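The Bedmont Ledger

Entry 2358 was the last in Shobha Bangera's hand.

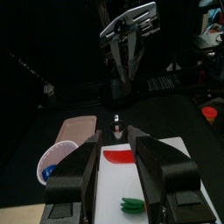
The well at Sulach had been measured every morning for 41 years, and Sharada Kartha inherited the rope, the chalk and the ledger. The readings through April agreed with the pump log to within 2 inches. Entry 2037 did not. It gave no depth, only a shopping list: a green pepper, paper cups, something red to slice on the white cutting board. Sharada checked the pump log for that morning — blank. She ruled a line under the list, wrote "no reading" beside it, and went out to lower the rope.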